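May 27, 2020

Equipment planning, second round. Writing it here so we don't have to search the mail again.

We have one cell with two arms and it is fully used. The question from April is still open: do we buy a second complete cell, or do we buy spare parts for the first one and wait until the next budget? I promised to put the numbers on one page.

What the cell is doing now is the phone handling work. Case next to phone, grip the case, bring the two together. Also picking up a phone and tilting it between the two grippers. Both arms are needed for nearly all of it, so the idea to "borrow" one arm for the Postimora tests is not possible. I have removed it from the list.

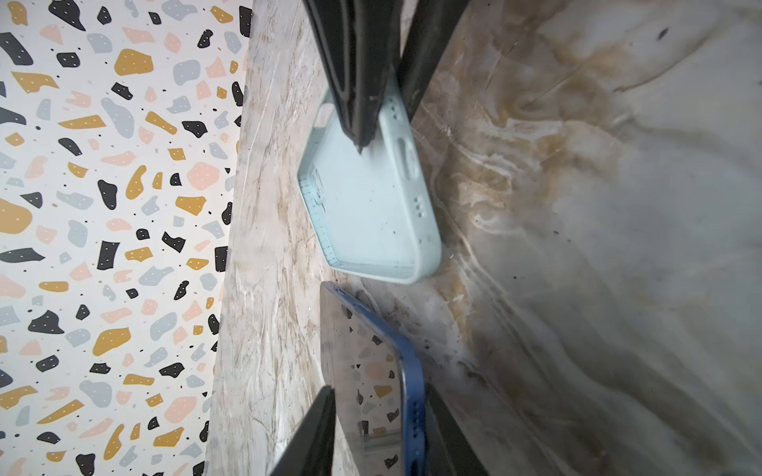

The fingers are the part we consume most. One set of printed fingers from Clikell is 40 per pair, delivery included, and if we order 11 pairs they give us the price without the setup fee. I think we should take the 11. Last time we ordered only what we needed that week and then waited for the next delivery with one arm standing still. I also asked if they can do a softer tip on the same finger, and they said yes but the answer had no price in it. To ask again.

Wrist cameras: 325 each from Kumell, with bracket and cable. We need one spare, not two. Both wrists take the same bracket, I checked the drawing.

Frame profile and rails for a second enclosure: Hägglund quoted 476 for the full cut set. It does not include the wall panels or the floor sheet. The panels we can print in the same pattern at the copy shop, I still have the file. For the floor I would prefer to buy the same marble sheet again and not a similar one, or we will spend a week asking why the two cells give different results.

So, without the arms:

Fingers, 11 pairs: 440
Camera, one spare: 325
Frame set: 476
Sum: 1241

Panels and floor are not in the sum. Arms are the big line and I don't have a written offer yet, only a phone conversation, so I leave it empty. Please do not put the number from the phone conversation in any form — they said themselves it can change.

My opinion at the moment is to order fingers and camera now, from the running money, and to ask for frame and arms together as one request. If we buy the frame first it will stand in the corner and somebody will put boxes on it. We did this with the optical table.

One more point about the power supplies. The second cell cannot go on the same socket group as the first. I measured the free length on the north wall and it fits if the shelf with the old catalogs moves. Moving the shelf costs nothing but it should be decided before the delivery date and not on it.

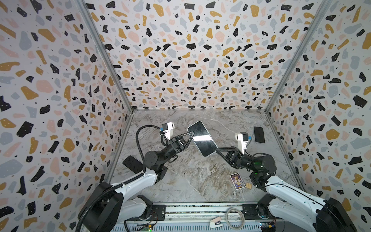 Oanh Bùi wrote in the margin of my draft that the spare camera should be two after all, because when one fails we swap it, and then we have no spare during the whole time of the repair. She would take the second one out of the finger money and order fewer pairs. She also asks who pays the customs if the arms come from outside.

About the camera she has a point. But with fewer than 11 pairs the setup fee comes back, so we don't save as much as it looks. I will ask Kumell how long a repair takes. If it is under two weeks I stay with one spare. If longer, I add the second: 1566 in total, and fingers stay as they are.

Customs: I don't know. Written on the list for the purchasing office.

Open:
Price for soft tips (Clikell)
Repair time (Kumell)
Does the Hägglund quote include the corner brackets? The text says "fittings", can mean anything
Written offer for arms
Shelf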